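Aled Kemeys @ Mallwood
Thread, 1/8. Four months since Erkstead put robot arms on our kitting benches. People keep asking if I've still got a job. I do. It has more meetings in it.

2/8. The old way: 857 small-parts kits on a good week, all packed by hand, radio on. Issa Semaan could do hers without looking down. She still can, there's just less call for it.

3/8. The arms are slower than Issa. They also don't get sore wrists, and in May we had 24 physio claims in the drawer, so I'll keep my grumbling to a moderate volume.

4/8. Bench by the power points, cardboard tray in the middle:

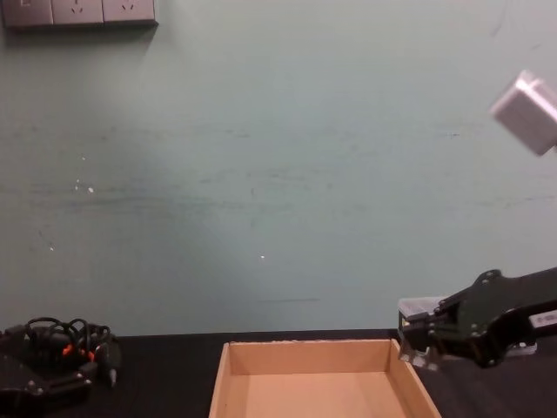
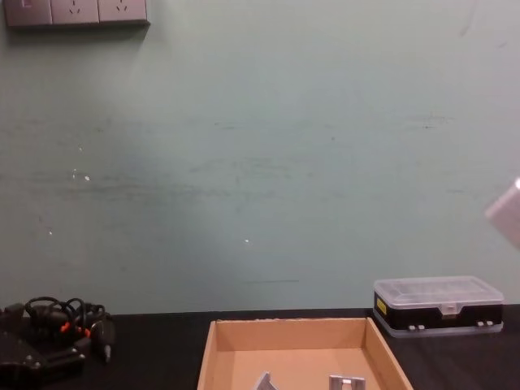 Kitting & Small Parts, Etby Building, Mallwood

5/8. What's changed is who gets asked. Issa used to pack. Now she decides where the tray goes and how a clear plastic box ought to be picked up, and engineers write it down.

6/8. Her pay grade has not been told about this yet. Bautista Barrientos from the union has a spreadsheet – it's a very colourful spreadsheet.

7/8. Nicanor on afternoons wants the radio back. It went when the training started, so everyone could hear each other. Training finished at 4 pm a fair while ago. No radio.

8/8. Next bench gets its arms after stocktake. Almost 64 part numbers to sort first, and the sorting is by hand – mine, mostly.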